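Resealing round a bath, the quick version
25/06/2023

Done three of these now so writing it down before I forget. Allow 90 minutes for the actual work, then a day of leaving it alone.

You need: sealant (bathroom sort, says mould resistant on the tube), a gun, sharp scraper, masking tape, white spirit, old rags. I got mine from Wikent, the Guthrie stuff is fine too but goes off faster.

Old sealant out first. All of it. Cut along the top edge, cut along the bottom, pull. Long strips if you're lucky. Scrape whats left, wipe with white spirit, leave 30 minutes. Plastic scraper on acrylic, metal will mark it.

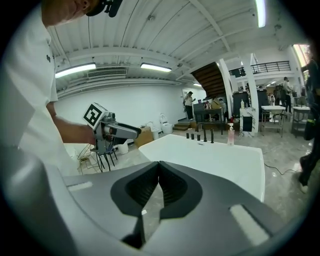 Fill the bath before you seal. Cold water, nearly to the overflow. The weight opens the gap a bit, and if you seal it empty it'll split the first time someone gets in. Leave the water in till the sealant has cured, 23 hours on my tube, check yours.

Tape next. One line on the tiles, one on the bath, same gap all the way along. Then cut the nozzle at an angle, small hole, you can always cut more off.

Run the bead in one go per side. Steady squeeze, dont stop halfway. Wet finger with a drop of washing up liquid, smooth it once, then leave it. Tape off straight away while it's still soft, pull it away from the bead.

Corners: do them last, little dab each.

Will add a bit on shower trays in September.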